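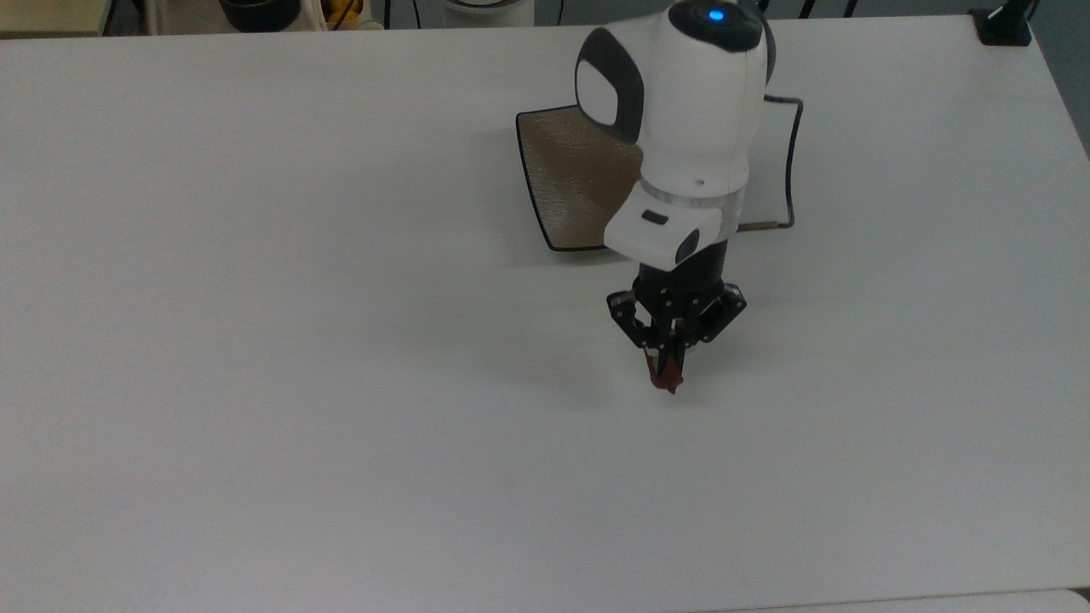 Deisy Rivadeneyra escribió:
Buenas tardes, y gracias por contestar tan rápido. Os cuento con calma, que ya sé que me enrollo. Sigo sin poder subir el epub de la segunda novela de la saga (fantasía oscura, la de los espectros del faro) a la plataforma Sirnow. La primera entró a la primera, y con esta llevo toda la mañana con el mismo mensaje: «Metadatos de serie no válidos». He probado a cambiar el número de volumen de «2» a «II» y a «Segundo», y nada. Lo que más me apura es que las copias de lectura tienen que salir para los blogs en noviembre, y hay 100 lectores apuntados esperando, pobres míos.

Soporte Gestix:
Hola, Deisy. Qué gusto leerte otra vez, y enhorabuena por la segunda entrega (la compañera del turno de tarde ya ha preguntado si el farero sobrevive, no le digas nada). Hemos abierto el archivo y vemos dos cosas. El nombre de la serie lleva un espacio al final que en el primer volumen no estaba, así que Sirnow entiende que son sagas distintas. Y el capítulo 81 no aparece en el índice, aunque el texto sí está dentro. ¿Lo maquetaste con Arango o te lo pasó la editorial ya montado?

Deisy Rivadeneyra escribió:
¡Con Arango! Me lo montó Sterkeck, pero luego yo toqué el título de ese capítulo a última hora, porque destripaba el final. Igual ahí rompí algo, perdonad. He quitado el espacio y ahora el error de la serie ya no sale. El capítulo sigue sin verse en el índice.

Soporte Gestix:
Entonces vamos bien. En Arango, pon el cursor sobre el título, aplícale el estilo «Capítulo» (ahora lo tiene como «Normal») y regenera la tabla de contenido. Deja el número de volumen en «2», con cifra. Exporta de nuevo y súbelo con otro nombre de archivo.

Deisy Rivadeneyra escribió:
Subido a las 18:40 y aceptado, qué alegría más grande. El índice está entero. Solo una duda, y ya os dejo tranquilos: la sinopsis me sale cortada en la ficha, ¿hay límite?

Soporte Gestix:
Sí, 3,000 caracteres contando espacios, y la tuya se pasa por poquito. Dejamos el ticket abierto hasta que la recortes.

Estado: pendiente de la autora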